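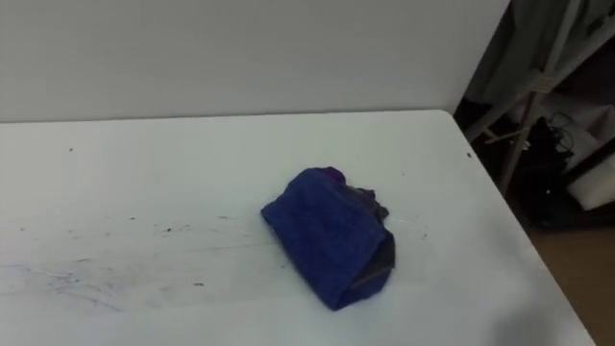 Fig. 1. Blue cloth on the white folding table, bunched up.

Automation in a Commercial Laundry: What Changes for the Folding Staff
Workplace Technology, term project report
Esperanza Obi
November 14, 2020

1. Why this topic

My aunt folded for a hotel laundry for years so I already knew a bit about sore shoulders and quotas. Wanted to look at what happens when part of that job goes to a machine. The workplace is Ridgeway, a mid-sized laundry that does towels and cleaning cloths for gyms, motels and two dental clinics. They have been trying a two-armed robot called Pela since January, at one table, in a side room away from the main floor. Orders are tracked in Sendstead, which is the software everbody there complains about.

2. What I did

Two visits, plus phone calls after. Talked to six folders, the shift lead and the technician who looks after Pela. Also got the folding counts out of Sendstead (the shift lead printed them for me, thanks). No names used, they asked me not to.

3. The work before

Cloths come out of the dryer in a bin. Folder grabs one, shakes it, finds two corners, folds, stacks. Sounds like nothing. A good folder does 362 small cloths in an hour and can talk the whole time. The hard part is the first bit, finding the corners in a lump of fabric, and people do that by feel. Most of them couldn't explain it to me. One woman closed her eyes and did it again slower so I could watch.

4. The work with Pela

Pela has hands with five fingers. It manages 85 cloths an hour on a good day. So it's slower by a lot, but it can keep going over lunch and after the last shift leaves. It only gets the single-colour cloths for now. Anything with fringes or a fitted edge goes to people.

Flattening is where the time goes. A hand has to come down on the cloth and hold it without dragging the whole thing sideways. The technician calls this "pinning" and says it's most of what she works on.
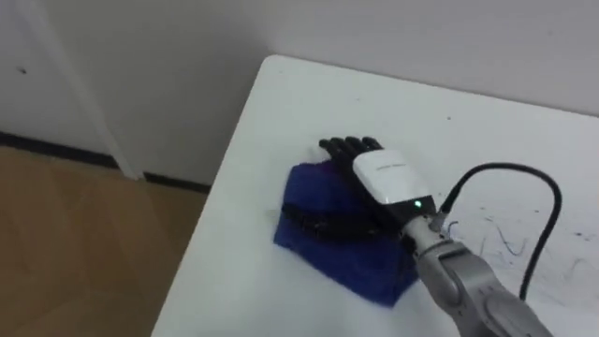
Fig. 2. One hand down on the cloth, fingertips just past the far edge.

5. What changed for the people

Less folding of the boring stuff. Everyone liked that at first. But the boring stuff was also the rest, sort of. One folder said the small cloths were where she gave her back a break between bath sheets. Now her bin is nearly all bath sheets. Her count went down and she had to explain it to the office, who hadn't thought about the mix.

New job: table minder. Feeds Pela, fixes jams, refolds the bad ones. Roughly 116 refolds in the week I have numbers for. Paid the same as folding. Two people I talked to thought it should be more as there was training, the shift lead thought so too but it isn't up to him.

Talking. The main floor is loud but social. The side room is quiet and you're by yourself. The younger minder brings headphones. The older one asked to be swapped back after three weeks and was.

Nobody has been let go. Two people left on their own and only one got replaced, so draw your own conclusions. Management told staff in writing there would be no layoffs this year. Next year wasn't mentioned.

6. Comparison

Tried to compare with Closturska, a bigger laundry that bought folding machines (the conveyor kind, no hands). They sent me one page. It says 808 pieces an hour per machine but doesn't say how many people stand at each one. I emailed twice, no answer. So this section is short.

7. Problems with this report

Small group, all from day shift. I only saw Pela run for under an hour in total. The Sendstead counts don't separate refolds from first folds before the summer, so I couldn't use the early ones.

8. Suggestions

- Adjust the quotas when the mix in the bins changes. Cheapest fix by far.
- Rotate the minder job, half a shift at most.
- Put the table on the main floor if theres a corner for it.
- Ask the folders how they find corners before they all retire. The technician said she'd like this too but has never had the hours booked for it.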